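How I Learned to Backpedal Without Falling Over

I started playing flag football at 34, and for my whole first season with Prarnska they put me at cornerback, where I got burned on pretty much every deep route. I was fast enough. My feet were a mess! So I spent the winter on one thing, the backpedal, and I'm passing along the routine that got me there.

Start with your stance. Feet a little narrower than your shoulders, one foot slightly ahead, knees bent, chest out over your toes. It feels like you're about to tip forward — good, stay there. Let your arms hang loose.

Now push off the front foot and reach back with the other one. Keep your steps short and low (you should hear your shoes brush the ground) and keep your head at one height the whole way. If you bob up, a receiver will run right by you while you're busy coming back down. 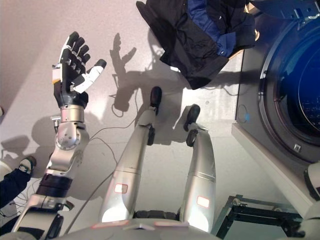 Right arm up, hand open.

Go back five yards, stop, walk up, and go again. I did 21 reps a night in November, split up however I felt like it, and by the end of the month my thighs had quit complaining.

Next comes the break. Backpedal five yards, plant your back foot under your hip, and drive forward at an angle. My coach, Philomena Ó Flaithearta, used to yell "under you, under you!" at me from the sideline, and she was right. When the plant foot lands way out behind you, you slide, and you lose a step you won't get back.

Once that feels okay, grab a friend with a ball. Have them point left or right, break that way, then get your hands up for the throw. Thumbs together for a high ball, pinkies together for a low one. We do 2 sets of ten before every game, and then I drink a lot of water.

I still got beat twice by the Natimdale kid in our last game, but both times I was close enough to grab a flag.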